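Did He Really Do All That? Preparation stories and how they travel
Speaker notes, film society evening at the Lilico, 28th November

Before starting: check the lapel mic, water on the left. Clips are off the laptop, don't use the house player.

SLIDE 1 - title
Welcome. Thank them for coming out midweek. Say where I stand early on: I like actors, I like films, I read the gossip pages with my breakfast like everyone else. What I don't like is being told the same story every awards season with a different face on it.

SLIDE 2 - the story
Read it out slowly, deadpan:
"To prepare for the role, the star spent months living as his character would have lived."
Ask who has read that sentence this month. Wait for hands. Ask who can say which film it was about. Fewer hands, I would think.

The usual parts are a trade learned from scratch, a teacher who was astonished, a diet, and a family who had to put up with it. Sometimes an accent kept up at the dinner table. Swap the trade for another and the piece can run again in the spring.

SLIDE 3 - Dirnement
Main example for tonight. Most people here saw it in our autumn run. Quiet film, a boatbuilder goes home to sell his late brother's yard. I thought it was good for an hour and then a bit pleased with itself, but that's for the bar.

The claim: the lead trained as a boatbuilder for 14 weeks and did all the woodwork we see on screen.

Where I first read it: Trorkard, the entertainment site, under a headline with the word "transformation" in it. No byline. No quote from the boatyard. A line saying "sources close to the production".
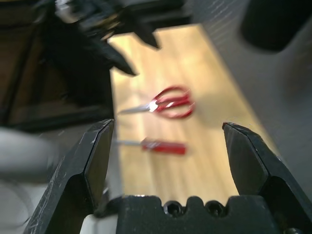
Pale wood, grain running lengthwise.

SLIDE 4 - following it back
Take this bit steadily, it's the heart of the talk.

Trorkard linked to another site. That site linked to a third. The third quoted the press notes, and the press notes came from Gallegos, the company that was paid to sell the film. So all that coverage rests on one paragraph written by people whose job was to make us want a ticket.

That doesn't make it false. Say this clearly, someone always thinks I'm calling the actor a liar. I'm saying we had one source and it looked like dozens.

I collected 16 versions of the story. In the press notes he "spent time with boatbuilders over 14 weeks". Read that again for them. Spent time with. Over. You could spend time with me over 14 weeks and it might come to two lunches. By the later versions he had "trained for 14 weeks", then "trained full time", and in one of them he had built the boat.

(Leave a gap for the laugh. If there isn't one, go on.)

SLIDE 5 - clip, the planing scene
Play it twice. First time, just watch. Second time, ask them to call out when they can see his face and his hands in the same shot.

It happens once, and it's short. Otherwise we get a face looking down, then hands, then the face again. This is ordinary film cutting and there's nothing shameful in it. Hand doubles are as old as close-ups. My grumble is only with the word "all" in "did all the woodwork".

If somebody says the hands look like his: they might be. I can't tell, and neither can the person who wrote the headline.

SLIDE 6 - why it works on us
Don't rush.

We want effort we can measure. Acting is hard to judge. Ask two people in this room whether a pause was moving and you'll get an argument. Weeks are easy, and so are pounds lost. A preparation story gives us a number to admire in place of a performance to think about.

It also helps at voting time. I have no proof that anyone votes on it, so keep this to a suspicion and say that it's one.

And it flatters certain kinds of part. Think of the comic actors you love. When did you last read about the months of suffering behind a well-timed door slam?

SLIDE 7 - the other side
Be fair here. I was too hard last time and a woman in the second row told me so, rightly.

Some of it is true. There are actors who do learn the piano piece, or the horse, or the language, and you can see it in a long take with nowhere to hide. There are also teachers who say so under their own names, in the local paper, with dates. I believe those. I'd believe more of them if they weren't printed next to the other sort.

And research can matter even when it doesn't show. Someone who has stood about in a cold yard for a few days may hold a mug differently. Fine. Then tell us that, it's a nicer story anyway.

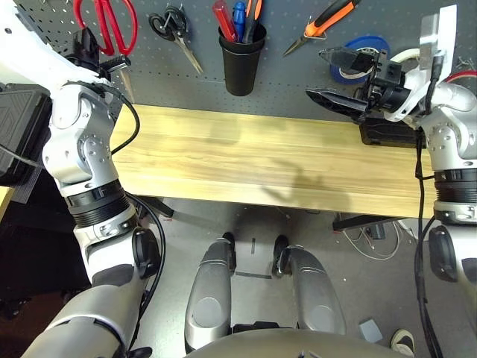
Scissors with red handles on the pegboard, bench in front.

SLIDE 8 - questions to ask of the next one
Read them, don't explain them all.
Who says so, by name?
Do they gain if I buy a ticket?
What's the verb? "Worked with", "trained under" and "shadowed" are three different things.
Is the number of weeks a length of time or an amount of work?
Can I see it in the film?

Add: if the piece says "unrecognisable" and you recognised him from the thumbnail, you can stop reading.

SLIDE 9 - what Trorkard did next
I wrote to them. To be honest about it, I wrote a rather long email. The reply thanked me for my interest in advertising.

The piece is still up. Under it were 3,413 comments when I last looked, and the ones I read were nearly all about his beard. There may be a lesson in that about how seriously anyone takes this stuff, me included. I go back and forth on it. Half the readers probably treat it as a bit of fun, and here I am with a slide show.

But the claim has since turned up in a printed programme and in a quiz at my brother-in-law's pub, as a fact, for a point. He did not give me the point.

SLIDE 10 - second clip, if time
Only if I'm under 17 minutes. The launch scene, no dialogue. Ask them to forget everything they've read and say what the actor is doing. I think it's his best work in the film and it involves no tools whatsoever.

If over time, skip straight to questions.

QUESTIONS - likely ones
"Have you seen the full contract or the production diary?" No. I asked Gallegos and got the press notes again.
"Isn't this just envy?" Possibly. I can't put up a shelf.
"Does it matter who did the planing?" Not to the film. It matters to whoever did it and isn't in the article.
"What about stunts?" Separate talk, next year if they'll have me.

Remind people to hand back the pencils. Next screening details are on the board by the door.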